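Search this site Enter keywords Go
8 min read

3.2 Song repertoire and turnover at the Chantharasri dance halls

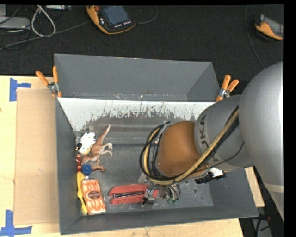
The older singers on the circuit learned most of their songs by ear, and few kept written lists. To get a picture of what was sung, we used the set books kept by two halls, Trotel and Sastoron, which record each song called by the bandleader on a given night. Together they hold 1,379 entries. After repeated titles were merged, 835 separate songs remained.

Merging was slow work. The same song often went by its first line in one book and by its chorus in the other, and some bandleaders wrote only the name of the singer who had made it known. Waraporn Wattanapong, who sang at Trotel as a young woman, went through the doubtful cases with us. Where she could not place a title, we left it as a separate song.

A small core of songs was called again and again. The 100 most frequent titles were mostly slow ballads about leaving home, and nearly all were linked to singers of the first recording generation. When one of these singers died, the bandleaders at both halls called his or her songs more often for a month or so — sometimes for a whole evening — and then went back to their usual order. The rise was larger at Sastoron, where the audience was older.

Figure 2. Robot arm reaching into a grey metal bin on a wooden tabletop, with orange-handled clamps at the bin's upper corners.

Newer songs came and went faster. Many appear in the books only once, usually in May, when visiting bands played both halls. Thitima Wattanapong told us that her band dropped a new song if the floor did not fill by the second verse. This fits the written record, but the books say nothing about dancers, and we cannot test it further. The Stelow recordings, discussed in the next section, cover part of the same period and give some idea of how the songs were played.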